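3. Storage of dry seasonings in shared kitchens

Elikem Gbeho
Friday, February 11, 2022
2 comments | 11 shares

3.1 Background

Dry seasonings are among the foods that households keep longest and check least. Salt and sugar do not spoil in the ordinary sense, but both take up moisture from the air and form lumps, and ground spices lose their smell and colour well before they become unsafe to eat. In a private home the cost of this is small. In a shared kitchen, where one cupboard may serve several households, stale or clumped stock is thrown away in larger amounts and the expense falls on people who may not have used it.

Earlier work on the subject has mostly dealt with commercial stores, where temperature and humidity are controlled and stock moves quickly. The present section is concerned with kitchens in ordinary residential buildings, and in particular with the two shared kitchens at Sirnstead that took part in the study. The larger of these, Lemine, is on the ground floor and faces north. The smaller, Ametepe, is directly above the boiler room and is noticeably warmer throughout the year.

3.2 Containers and placing

Residents of both kitchens were asked in May to move their dry seasonings out of paper and thin plastic packets and into lidded jars. Clear glass was preferred by most of those who replied, on the grounds that the contents could be judged without opening the lid. A smaller group favoured tins – chiefly people who cooked with paprika and turmeric and were concerned about fading.

Open metal shelving was recommended in place of closed cupboards wherever the room allowed it. Residents were advised to keep jars away from the hob, the kettle and any window receiving direct sun.

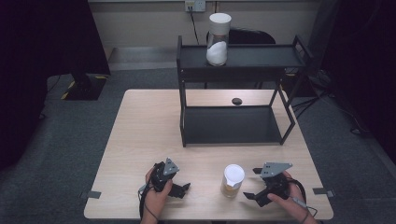
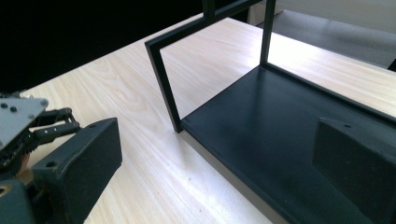
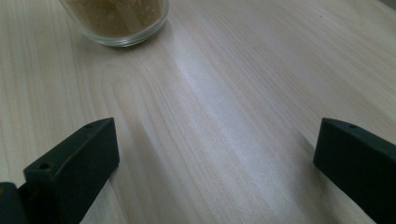 Figure 2. Black metal shelving on a pale wood-grain table, with a lidded glass jar of white granular contents on the upper shelf (first panel); the shelving from its open end (second panel); a glass jar with a brown filling (third panel).

The advice on placing was followed more closely at Lemine than at Ametepe. Ametepe has very little free wall, and the only stretch long enough for shelving lies beside the cooker. Several residents therefore kept their jars in their own rooms and carried them to the kitchen at mealtimes. This had not been foreseen when the guidance was written, and it makes direct comparison between the kitchens difficult, as jars kept in bedrooms were not exposed to steam at all.

3.3 Labelling

Residents were asked to mark each jar with the date of filling. Compliance was good at first and then fell away, particularly for salt and sugar, which many people regarded as needing no date. Ground spices continued to be dated for longer. In interviews, residents often said that they relied on smell, and some could describe in detail the point at which cumin or coriander was no longer worth using. Such judgements varied widely between individuals and did not agree well with the dates on the jars.

A washable label supplied by Ravosance was used in both kitchens. It held well on glass but tended to lift from tins at the corners, and the ink smudged if handled with oily fingers. Residents who wrote in pencil reported fewer difficulties.

3.4 Limits of the findings

The kitchens were chosen for convenience and should not be taken to stand for shared housing in general. No measurements of humidity were made inside the jars, and the condition of the contents was recorded by the residents themselves. It is also possible that taking part in the study led people to cook more carefully than usual. A longer period of observation, covering at least one full winter, would be needed before firm advice could be given on how often ground spices should be replaced.

Comments

marrowfat: We had the same trouble with labels on tins. Masking tape has worked better for us, though it looks untidy.

J. in the annexe: Was rice grain in the salt tried at either kitchen? My mother swore by it and I would like to know if there is anything in it.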